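3.2 Shoulder pain and imaging findings

Ultrasound scans were read by two examiners (Chien and Atallah) who had no access to the symptom questionnaires. Of the 692 adults enrolled, 545 completed both visits. Partial tears of the rotator cuff were found in 114 of these, and 37 of the 114 reported pain on most days.

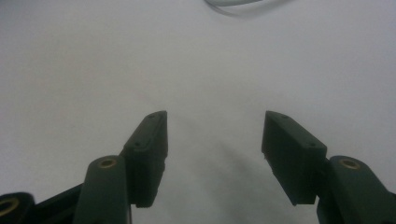

Figure 2

Tear size was not related to pain score at either visit. Age was - tears were more common in each older group. Participants with pain at the first visit were offered a home exercise program, and their scores are reported separately in Section 3.3.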